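Padded fingers vs bare ones for floppy packets?

ross_leckie
Back on the packet job. We've swapped both arms over to the Flulteo fingers with the textured pads, and I'm much happier with them than the bare ones. Tortilla packets are horrible things to grip, all slither and no edge!
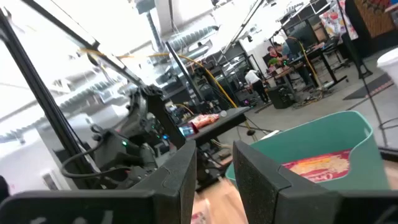 Flulteo fingers from the wrist cam, teal bin just past them.

shona_y
Nice, but I'd have gone suction. We ran Mendau cups on pouches in February, 400 picks, 6 drops.

ross_leckie
On flat pouches, sure. Ours wrinkle and the cups leak — I tried 2 sorts and gave up.

innes_r
I don't buy that it's the pads at all. I'd look at your cameras first. How much does the low one see once something's in the basket?

ross_leckie
Not loads. You get the side of the basket and a bit of red over the rim.

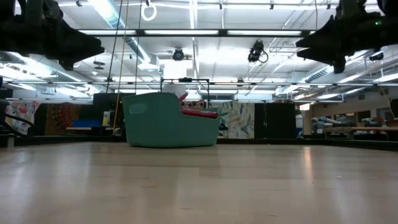 Re: camera height

innes_r
There you go then. Raise it, or trust the wrist view for the last bit. I'd still run the bare fingers again with the same controller settings before crediting the pads (sorry, I know it's a faff).

ross_leckie
Fair. Packets on both sides of the basket for this one, so each arm gets a go.

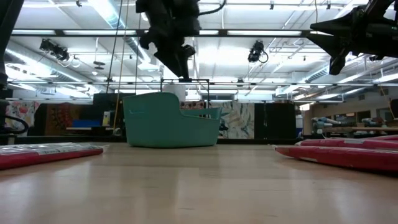 melur
Do you need to recalibrate the wrist camera after changing fingers?
Only if the mount has moved. Just reset the fingertip offset, mine was out by 2 mm after a swap.

shona_y
Melur's right about the offset. Are you letting them overlap, Ross? That's where I'd expect fingers to struggle.

ross_leckie
Yep, overlapping on purpose. Head view shows it best.

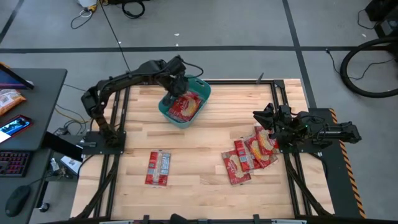 Left gripper in the basket, right one over the pile.

shona_y
Still say suction for the top one :)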